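Über uns

Die Kontaktstelle Prenditz begleitet Menschen, die wegen Krieg oder Verfolgung ihr Land verlassen mussten. Gegründet wurde der Verein im Jahr 2000, damals als Briefkasten mit Sprechstunde am Mittwoch. Heute gehören 200 Mitglieder dazu, die meisten aus Prenditz und den umliegenden Gemeinden.

Wir beraten zu Asylverfahren, Familiennachzug und Suchanfragen nach vermissten Angehörigen. Die Beratung ist kostenlos und vertraulich. Wer einen Bescheid erhalten hat, sollte ihn mit Umschlag mitbringen — das Zustelldatum entscheidet oft über die Frist.

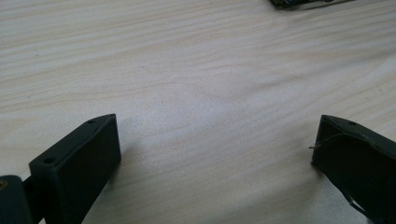
Neben der Beratung arbeiten wir mit zwei Partnern zusammen. Das Büro in Kullholm übernimmt Suchanfragen nach Skandinavien, die Gruppe in Aststead hilft bei Anträgen in Großbritannien. Rechtsvertretung vor Gericht bieten wir selbst nicht an, hier vermitteln wir an die Kanzlei Kolář.

Wir finanzieren uns aus Mitgliedsbeiträgen, Spenden und einem Zuschuss der Stadt. Von Parteien nehmen wir kein Geld an. Der Jahresbericht liegt ab September in der Geschäftsstelle aus und wird auf Wunsch zugeschickt.

Offene Sprechstunde: Mittwoch, 14 bis 18 Uhr, ohne Anmeldung. Termine mit Dolmetscher bitte zwei Wochen vorher vereinbaren.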